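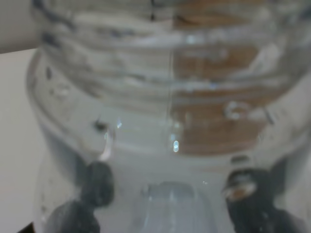
So what do you do with a big clear jar once the thing it was bought for is gone? Keep it, apparently, and move it from one surface to another until somebody dies.

June, late morning. I had set aside the day for the kitchen shelves and got as far as the glass. The trouble with clear jars is that they look clean from across the room and filthy from four inches off, so I spent an hour at four inches. Hot water, vinegar, a spoonful of rice swirled about because Faraji Kinyua swears by it. He also swears by cold showers, so I went in with low hopes. The ridges at the neck are the worst part. Whoever designs a ridge has never had to get a cloth into one.

I found the old list taped inside the cupboard door, in my own handwriting, from the year we moved to Jidville. Flour, lentils, barley, sugar, "misc." There were to be 18 jars with matching labels. I bought 15, labeled four, and put buttons in one of those. The labels have since gone the way of labels, leaving a gum that no product on earth will shift — I include Burnalov, which smells like a tire fire and took the color out of my sponge.
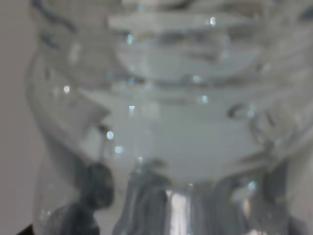
Glass, at the distance where you start to doubt it.

Lunch was toast, standing up. Faraji called and asked how the shelves were coming. I said I was on the glass. He said, "Still?" and I said the line was bad.

By three I had made my decisions. The tall ones stay. The one with the chip goes out to the shed for nails. The buttons remain where they are, being the only contents in the house that have never gone stale. I still need lids for two, and the hardware store on Gronow Street wants me to buy a pack of 4.

Shelves tomorrow. I have put everything back on them in the meantime.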